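Chapter 5
Automated Handling and the Reorganization of Kitchen Work

Learning objectives

After studying this chapter, you should be able to distinguish task substitution from task transfer, describe how job content shifts when a handling step is automated, and explain why staffing figures alone give a poor account of the change. You should also be able to read a simple task inventory and mark the entries most likely to move between job titles.

5.1 From the job to the task

Earlier chapters treated the job as the basic unit of analysis. That unit is convenient for payroll and for labor statistics, but it is too large for the study of automation. A job title such as "prep cook" or "stock clerk" covers a bundle of tasks, and machines are bought to do tasks. When a robot arm takes over one entry in the bundle, the remaining entries do not stay as they were. Some expand to fill the time released. Some disappear with the automated task, having existed only to support it. Others are new.

Two terms will be used throughout. Task substitution occurs when a machine performs a step that a worker performed before, in the same place in the sequence. Task transfer occurs when a step moves from one worker to another as a result of a substitution somewhere else. Substitution is usually planned and appears in the purchase documents. Transfer usually is not planned, and it is often found only when someone observes the shift.

5.2 Handling tasks in a commercial kitchen

Food preparation is a useful setting for this topic. The cooking itself resists automation in most small and medium kitchens, while the handling around it (fetching, placing, opening, wrapping, putting away) is frequent and easy to describe. It is also hard on the body. Handling is rarely listed in a job description, yet it takes up a large share of a shift.

The case used in this chapter is the central kitchen at Brasville, which prepares 900 meals on a normal weekday for delivery to schools and day centers. The kitchen employed 20 people when it installed two handling stations supplied by Setell. Each station has one arm and one gripper, and serves a section of counter. The arm brings packaged supplies to the worker's side of the counter and returns them to a fixed position after use.

Items were brought into the system in stages. Rigid containers with flat sides came first. Long cartons came second, among them the boxes of foil and film used at the wrapping station. A long carton presents a particular problem: if it is held near one end, most of its length lies beyond the grip, and a small error in angle at the held end becomes a large error in position at the other. Such tasks were worked out in simulation before any were tried on the kitchen floor.
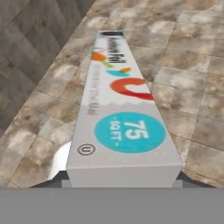 Figure 5.1 Simulated handling task. The gripper is positioned around the near end of a 75 sq ft box of aluminum foil on a tiled countertop.

Simulation changes who takes part in the design of work. At Brasville, the layouts were prepared off site by the integrator, Evari, and sent to the kitchen for comment. Hajnalka Borbély, the shift lead, reviewed them on a screen in the office between the breakfast and lunch runs. Her written comments dealt mainly with reach and orientation: which way a box should lie when the worker picks it up, and which side the cutting edge should face. None of this had been recorded before. It was known to the people at the wrapping station and was passed on by demonstration.

The conversion of this kind of knowledge into written settings is called codification. It has a cost to the worker that is seldom entered in the accounts. Once a preferred placement has been stored as a setting, a worker who prefers another must ask for a change - a step that did not exist when the box could simply be turned around by hand.

5.3 What changed for the staff

Interviews were held in February, after both stations had been in regular use for one full season. Three results are relevant here.

First, walking decreased at the wrapping station. Workers remained in one position for longer periods. Several reported less strain in the shoulders and more in the lower back and feet. Standing mats were added later.

Second, restocking moved. It had been done by whoever noticed that a supply was low. The stations require items to be loaded in assigned positions, so restocking became a scheduled duty and was given to the stock clerk, Joar Lunde, whose start time was moved earlier. This is a clear case of task transfer. It did not appear in the original proposal.

Third, a new task was created. When a station stops, a person must clear the fault and restart it. Drita Obradović, a prep cook, was trained to do this and became the usual contact on the morning shift. Her title and pay grade were unchanged at the time of the interviews - a point to which Section 5.5 returns.

No positions were removed. A study limited to headcount would therefore have recorded no effect.

Key terms: task substitution, task transfer, codification, handling task, fault recovery

5.4 Building a task inventory

A task inventory lists every step performed during a shift, who performs it, how often, and what starts it. The last column is the one most often left out. A step started by a person noticing something behaves differently under automation from a step started by a clock or a signal. The inventory should be made by observation over at least two shifts and then checked with the workers observed. The form used in the remainder of this chapter follows the Vukadinović layout, with one row per step and a separate column for the trigger.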